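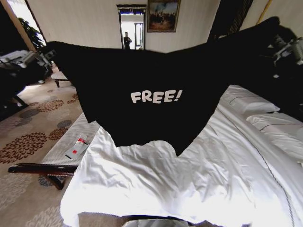

Giuliana Mamani wrote back after our June report to say that she'd enjoyed reading about the curtains, but what she really wanted to know was whether the beds get made properly now, and what becomes of all the clothes that used to pile up on them. It was a fair question and a kind one, and we've let it steer most of this update.

Progress report to the Skodadberg Fund
Wirnolham House, bedrooms and linen
Oct 24, 2022

Dear friends at Skodadberg,

First of all, thank you, again. The second payment arrived in good time and let us settle with Dika for the last of the bed linen before the weather turned. The order came to 288 pieces altogether, counting sheets, duvet covers and pillowcases, and it is nearly all on the shelves of the upstairs linen closet (a few covers came in the wrong size and went back, with no fuss at all from Dika). We kept to white throughout, as we agreed with you in the spring. It shows every mark, I'll grant you, but it all goes in the same wash and any pillowcase will go with any duvet, and after years of hunting for the other half of a flowered set that has been a great relief. The thin dark piping on the edges was our one small indulgence.
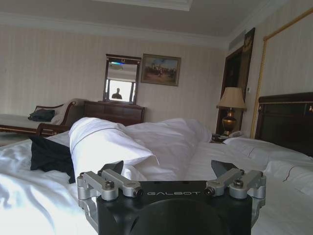 596 words · 2 min read

Now, to the question of making up the rooms. We used to strip everything at once and leave a mountain of linen in the hallway, and then somebody would be called to the phone and the mountain would still be there at lunch. Since the summer we have gone room by room. Clothing and bags come off the bed first and go on the long seat or the bench. The pillows are moved out of the way next, and then the bottom sheet is pulled tight from the headboard side, where it always bunches. The duvet goes on last and is turned down at the top.

Stray T-shirts get folded as they're found and put on the dresser. I'd been in favor of a basket by the door, and we did try one, but things went into it and never came out again. Black shirts are the ones that matter most to catch, as one left inside a duvet cover can turn a whole load of white gray. We lost six pillowcases that way in June, and they are now very good dust cloths.

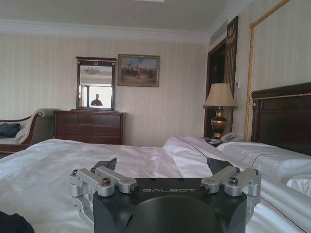 Photo credit: Wirnolham House

You asked in your last letter about wrinkles. They are still with us! The sheets come back from the laundry on Lei Street folded quite tightly, and the creases take a day or so to drop. We could pay extra for pressing, and I did get a price, but I would sooner spend the money on mattress protectors and smooth the tops by hand. If you feel differently, do say so – it is your grant, after all, and we have not committed to anything yet.

The larger furniture has stayed where it was. We talked about replacing the dark headboards with something plainer and decided against it. They suit the striped wallpaper and the gold trim on the walls, and they wipe down in no time. The upholstered seats are another matter. That pale fabric is lovely to look at and a worry to live with, and I would like to have washable covers made over the winter.

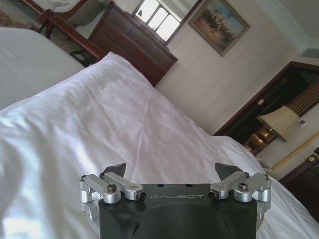 White bedding, with the dresser, mirror and landscape painting beyond

On money, we have $596 left in the linen line. I propose putting it toward the protectors, with anything remaining held for spare pillowcases, unless you would like it moved to the seat covers instead. The invoices from Dika are in the envelope with the printed copy of this report, along with the laundry bills.

Two things are still outstanding. The shelves in the linen closet need labels (I've been promising this for months and it is entirely my own fault), and we still have to write the bed-making order on a card for each room, so that people who are new to the house can follow it without having to come and find me.

With very warm thanks from all of us upstairs and down,

The housekeeping office
Wirnolham House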